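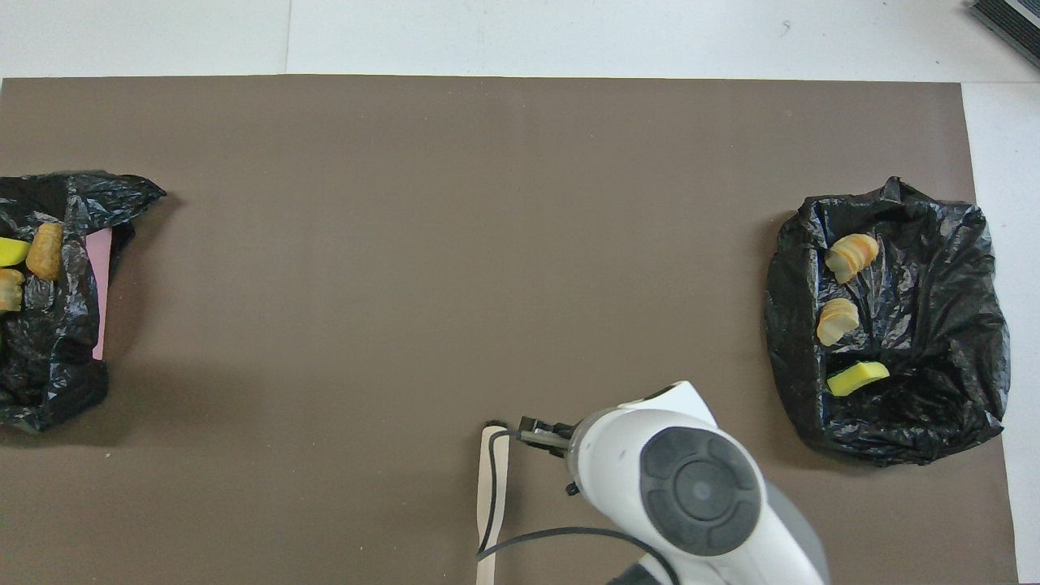 I have come round, rather slowly, to the view that the person who teaches a robot ought to be someone fond of the job. At Jomside I watched Leokadia Sadowski guide an arm through the same small move 40 times, and she was as patient at the end as at the start – gentle, even. A bored teacher leaves boredom in the movements, I'm sure of it, all those little shoves and short cuts. So let us pay these people properly, and let them stop for tea.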